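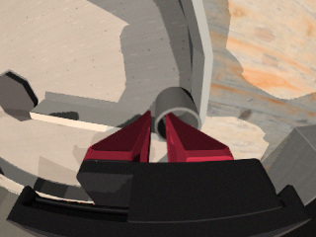

Two red gripper fingers on a black housing. Computer rendering.

WANTED: people who catch colds (so, people)

The Ganholm Cough and Cold Study needs adults and families for this coming season. We start in September. We need 312 households and we're not there yet, so please read on and pass it along.

What it's about

How colds move through a home. Who brings it in, who gets it next, who never gets it at all. Flu, RSV, the regular common cold, all of it. Most of what doctors see is the people sick enough to come in. We want the rest too - the sniffle you went to work with, the kid who was fine by lunch.

No drug being tested. No vaccine being tested. You don't have to change anything about how you live, and you keep seeing your own doctor like always.

Who can join

Households of 2 or more people. Roommates count. Grandparents count. Couples with no kids, yes please, we're short on those.
At least one adult who can answer a text once a week.
Living in Ganholm or Drondau and planning to stay through spring.
Flu shot or no flu shot, either is fine. We'll ask which, that's all.
Smokers fine. Asthma fine. Pregnant fine, tell us at sign-up so the nurse can note it.

Who can't, sorry

Anyone already in another study that takes nose swabs. People who live alone (we had a separate group for this last season, it's closed). Anyone who had nasal surgery in the past few months - call first, it may only mean starting a bit later.

What you'd do

First visit, at the clinic on Pakosari Street. Everyone in the household comes if they can, same day or different days. Forms, a few health questions, one small blood draw for adults. Kids skip the blood draw unless you and they both say OK. Plan on an hour, bring snacks.

After that, a weekly text on Sunday evening. "Anyone sick this week?" Yes or no. If it's no, you're done.

If yes, you open a swab kit from the box we gave you. Each kit has 4 swabs, one for each sick day up to the fourth. Front of the nose only, not the deep kind. Kids can do there own if they're old enough and you watch. Swab goes in the tube, tube goes in the fridge door, text us and a courier picks up. Please label the tube BEFORE you swab. Last season we got a lot of tubes with no name and had to throw them out.

There's also a short symptom diary. Paper or phone, your pick. Fever, cough, sore throat, missed school or work, who slept in which room. Some people find the bedroom question nosy. You can skip it, or any other question.

Last visit is in spring. Same blood draw, hand back unused kits, finished.

What you get

A gift card after the first visit and another after the last one. Bus fare or parking covered both times. A thermometer, yours to keep. Your swab results by letter if you want them, but they come late, weeks after, so don't wait on them for treatment. If someone's having trouble breathing or you're worried, call your doctor or 911. Not us!

Risks

Swabs can tickle or make your eyes water, once in a while a small nosebleed. Blood draw can bruise. Your answers are stored under a code, names kept seperate, and we don't share with employers, landlords, schools or insurance.

You can quit any time. No reason needed, you keep what you've been given.

Languages

English and Spanish for all forms. Other languages, ask, we can usually get an interpreter on the phone but need a few days.

How to sign up

Call or stop by the Raptis Building front desk on Pakosari Street and ask for the cold study. Leave a message if it rings out - say your first name, how many in the household, and a good time to call. We call back evenings too. There are sign-up cards at the Drondau library desk, fill one out and drop it in the box there.

Please don't come in person if you're sick right now. Call instead and we'll book you for after.

Already in last season's study? You can come back, but you need to sign new forms. Old swab kits are no good anymore, toss them.

Samples go into a freezer collection that already holds 1000 from earlier seasons. You can say no to long-term storage and still take part, there's a checkbox for it on page two of the form.

Sign-up stays open until we're full. Families with kids in daycare usually fill up first so if that's you, call this week.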